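Re: [kitchen-stuff] Utensils standing in a wire basket, yes or no
From: Evie Oakley
To: the list
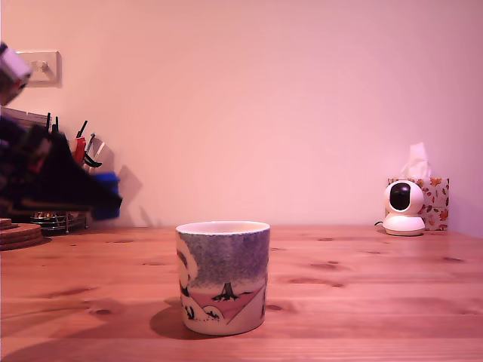
Dragica, I have been a member of this list long enough to know that nothing gets people out of bed like utensil storage, so thank you for keeping the rest of us from having to talk about grout again.

Dragica Ristić wrote:
> I finally gave up on the drawer. Everything I use daily now stands up
> in a low wire basket against the wall, handles up, where I can grab it.
> My sister says it looks like a yard sale. She also says the basket is
> too shallow and everything will fall over the first time someone
> slams a door. Does anyone else do it this way, or should I buy one
> of those tall Pietrzak crocks and be done with it? They want 18
> dollars for the small one. Also, where do you all keep your
> coasters? Mine migrate.

I'm a wire basket person. Mine is thin chrome rods, low and open, and it lives on the table against the pink wall. I have three handles sticking up in it at the moment: a black one, a red-and-black one that leans no matter what I do, and a white and black one with a curved tip. They don't match and they never will. I owned a matching set once. It was very handsome and the spatula melted.

Your sister has a point about shallow. Long handles want to tip, and the cure is to put the heavy end down and not get greedy. I keep mine to 4 tools at the outside. Once I tried to get the whisk in there too and had to take everything out to get one thing, like a drawer with better light.

What I like about wire is that crumbs go straight through and land on the table, where I can see them and feel bad. A crock keeps its crumbs to itself. I had a Pietrzak for years and one day I turned it upside down over the sink. I won't describe that to a list where people may be eating.

On coasters: mine are round cork ones, and they stay in a stack down at the left end of the table. The stack is extremely tidy for the simple reason that no one in this house uses a coaster. The mug sits out in the middle, on bare wood, a foot or two from a whole pile of cork. It's the one with the speckled blue-purple band under the white rim, and Haris, who gave it to me, says the band is a night sky. I'd always taken it for shrubbery. We've agreed not to bring it up at dinner.

Lejla asked off-list whether a pale wall behind the utensils gets splattered. Yes, if you put them away wet, so shake them first. I wipe mine down on Tuesday, when I remember it's Tuesday.

Keep the 18 dollars.

Evie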